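**Haushaltsorganisation, Skript zu Einheit 11: Der Spülplatz** (Stand: 2. Februar 2026)

Ratgeber versprechen gern, ein freier Beckenrand spare täglich Zeit. Belege dafür habe ich keine gefunden. Das Merkblatt von Rekanora nennt »bis zu 90 Prozent weniger Wischaufwand« – ohne Angabe, wovon eigentlich. Bitte so nicht in Hausarbeiten übernehmen.

Am Becken stehen meist Spülmittel und Seife, oft im Pumpspender. Gernero rät, alles in den Unterschrank zu räumen. Wer mehrmals am Tag spült, holt die Flaschen nach kurzer Zeit wieder heraus.

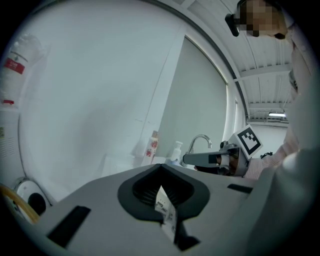

Prüfen Sie deshalb zuerst, was tatsächlich täglich benutzt wird, und erst danach, wo es stehen soll. Ein Tablett fängt Tropfen auf, muss aber selbst gereinigt werden. Bei Fenstern hinter der Armatur kommt das Rollo dazu: Spritzwasser hinterlässt Kalkflecken, und »pflegeleicht« ist ein Werbewort.

**Aufgabe bis zur nächsten Einheit**

- Eigenen Spülplatz skizzieren, Maßstab 1:11 ist Unsinn, bitte 1:10
- 2 Gegenstände für eine Woche umstellen und notieren, ob sie zurückwandern
- Leckie, Kap. 2, lesen; die Tabelle dort mit Vorsicht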